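Galvanised mesh from Skatstead — has anyone else had the new rolls?
Skatstead & District Smallholders' Forum > Fencing, Wire and Ironmongery

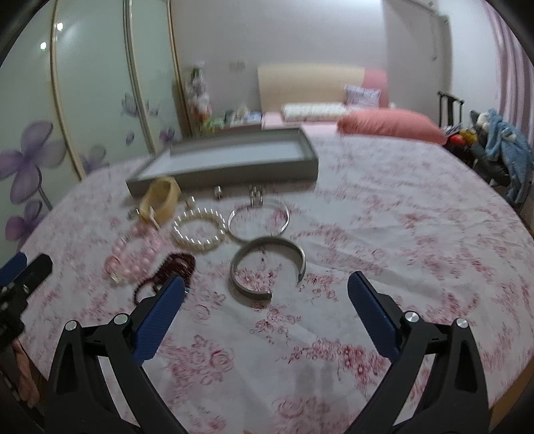

Page 1 of 1

mudlark_hill
Posted April 2020

I ordered three rolls of the half-inch galvanised mesh from Skatstead for the new hen run, on the strength of the last lot, which has been up nine years and has outlived two dogs and a marriage. Same part number, same price plus a bit. The new stuff arrived on a pallet wrapped like a wedding present and I am not happy.

The old roll stood up on its own. The new one leans. The cut ends are sharper, the coating is dull in patches, and when I bent a corner round a post I got a small shower of silver flakes on my boots. The label says "made for Skatstead" where the old one said "made by Skatstead". I would like to know what I paid for.

Has anyone else had a recent roll, and is it worth the bother of sending it back?

gatepost
Flakes on the bend means the zinc is too thick or badly stuck on. A decent hot-dipped wire will go round a post without moulting. Did you look at whether it was galvanised before weaving or after? If the joints are filled in with zinc it was done after, and that's the one you want.

mudlark_hill
Joints look bare to me. Little dark line at every crossing.

gatepost
Then it was woven from coated wire and that's your answer. Send it back.

old_staple
I don't agree with gatepost, and I have disagreed with gatepost on this board about wire since before the board had colours. Plenty of good mesh is made from coated wire. My bottom paddock is done in it and the only rust is where I hit it with the mower. What matters is how much zinc is on the wire to start with, and you can't tell that by squinting at it.

gatepost
You can tell quite a lot by squinting at it.

old_staple
You can tell you need glasses.

nettlebed
Could I drag this back to the hens? I bought from Narnidham last June after Skatstead kept me on hold through what I think was the whole of a brass band record. Theirs is dearer but the roll came flat, the edges were folded over, and I've had no flaking. Only grumble is that they sell by the full roll and won't cut, so I now own enough mesh to fence off the village.

pliers_and_tea
Narnidham's heavy grade is lovely. Their light grade is a hairnet. Check which one you're getting, because the web page shows the same photo for both.

mudlark_hill
How do I tell, if the photo's the same?

pliers_and_tea
The price. And the back ache.

thrupenny
I rang Skatstead in the winter about this very thing. The chap was perfectly polite and told me they stopped drawing their own wire and now buy it in from a firm called Joshi, and weave some of it and have the rest woven. He couldn't say which rolls were which. I asked if he could find out and he said he'd ring me back. I remain hopeful.

gatepost
Joshi wire is all right. I've used it for vine supports, straight off the coil. If the wire's all right then somebody is mauling it in the weaving.

old_staple
So now we agree that coated wire can be all right.

gatepost
We agree that Joshi wire is all right.

mudlark_hill
Update, as promised to no one in particular. I emailed Skatstead with my complaint and had back a reply of four paragraphs, three of which were about how much they value me. The fourth said that surface flaking is "cosmetic" and doesn't affect the life of the product. They have offered me a tin of Akex cold zinc paint as a gesture of goodwill.

nettlebed
A tin for how many rolls?

mudlark_hill
A tin.

pliers_and_tea
Akex is decent paint, to be fair. I did my gate hinges with it. But painting every bend in a hen run is a job for someone serving a sentence.

thrupenny
What did the mesh come to altogether, if you don't mind saying? I'm trying to work out whether the carriage on a return would eat the lot.

mudlark_hill
£605 with delivery. Return carriage is £141 and they say it's mine to pay unless the goods are found faulty. The people who decide whether they're faulty are Skatstead.

gatepost
Don't pay that. Write again, use the words "not as described", and mention the old label. If the page says made by them and it isn't, you've got them on that before you even reach the zinc.

old_staple
For once I'd do what gatepost says. I'd also cut off a foot of it and leave it in a bucket of salty water next to a foot of the old stuff. It proves nothing in court, but it would cheer me up.

wirewool_wanda
I seem to be the only one here who likes the new rolls. I've used four for rabbit runs and found them easier to shape than the old ones, which fought back. Some flaking, yes. The rabbits haven't written in.

mudlark_hill
Do the rabbits lean on it?

wirewool_wanda
They're rabbits.

nettlebed
Mine would. Has anyone with the new mesh had it up through a proper wet winter? That's what I'd want to know before telling mudlark to keep it.

wirewool_wanda
One winter, under a lean-to roof, so that's probably cheating. A bit of white bloom along the bottom, no red rust.

gatepost
White bloom is the zinc doing its job. It wants air round it. If you stack rolls wet they all go like that, whoever made them.

mudlark_hill
Right. I've written again, with the words, and a photo of both labels side by side on the kitchen table. In the meantime two rolls are back in the barn on battens with air round them, and the third is holding up the beans. There's a foot of old and a foot of new in the bucket. The hens are still in the old run and seem to think I've gone off them.

thrupenny
Put the bucket results up when you have them, please. And if Skatstead ring you, could you ask them about ringing me?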